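3.2 Mixed storage on open wire shelving

The second part of the study looked at how people place food and tableware when both have to share one open shelf. Participants were given a freestanding wire rack and a cardboard box of goods, and were asked to put the goods away as they would at home. No instructions were given about order, grouping or spacing. The box stayed next to the rack the whole time, with its flaps open, so that participants could return an item to it if they changed their minds.

We chose wire racks because they are common in the kind of small rental kitchen we surveyed in Section 2. Of the 1057 households that returned the Plillura questionnaire, many reported keeping at least part of their dry food on open shelving of this type. Respondents often complained that small items tipped over or sat unevenly on the wires. They also said that bread and other long items were hard to place, as they took up room that two or three packages could have used.

The goods fell into two classes. The first was tableware, which meant bowls and cups. The second was food, both packaged and loose. Loose food was included on purpose. In an earlier pilot run by Leandro Mateos, only boxed and bagged goods were used, and participants tended to line them up by height. Once loose items were added, this pattern broke down, and people began to use the tableware itself as storage. 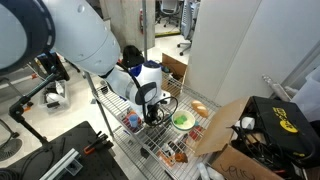
We refer to this second use as nesting. A bowl that already stands on the shelf becomes a place for items that would otherwise roll or rest badly on the wires. Figure 4 shows a shelf with one case of nesting: a bright green item lies in a round bowl with a cream interior, while a loaf of bread rests directly on the rack beside it. A light blue cup stands in front of a packaged item on the other side. Three smaller items are grouped nearer the bottom of the rack.

For coding, each shelf was divided into a left and a right half, and every item was given one of three labels: nested, grouped or single. An item was nested if it lay inside a piece of tableware. It was grouped if the gap to its nearest neighbor was less than the width of a hand. All other items were single. Under this scheme the green item in Figure 4 is nested. A package behind a cup was coded as grouped with the cup only when the gap rule was met, even if the cup hid part of it from the front.

Coding was done by I-seul Joo and checked by the second author. Most disagreements concerned items near the posts, where it was not always clear whether an item had been placed there or had shifted when something else was put down. We kept these items in the data but left them out of the spacing measure. Items still in the box at the end of a trial were recorded separately and are discussed in Section 3.4.

Some 1000 placements were coded in this way. Bread was the item most often placed at an angle to the shelf edge. Several participants told us that they did this to keep it from pressing against the packages. Cups were usually put down early and then had packages placed behind or beside them. Participants rarely moved a bowl once it held something, and later items were fitted in around it.

The lower shelf was used less than we expected. Participants who did use it mostly put small things there, and a few said they thought of it as a place for items they would not need soon. We did not ask about this directly, so the comments should be read with some care. The Shim rack used in the home visits had a wider gap between shelves, and a direct comparison of lower-shelf use is therefore left to Section 4.

Figure 4. Open wire rack with mixed goods and the cardboard box beside it.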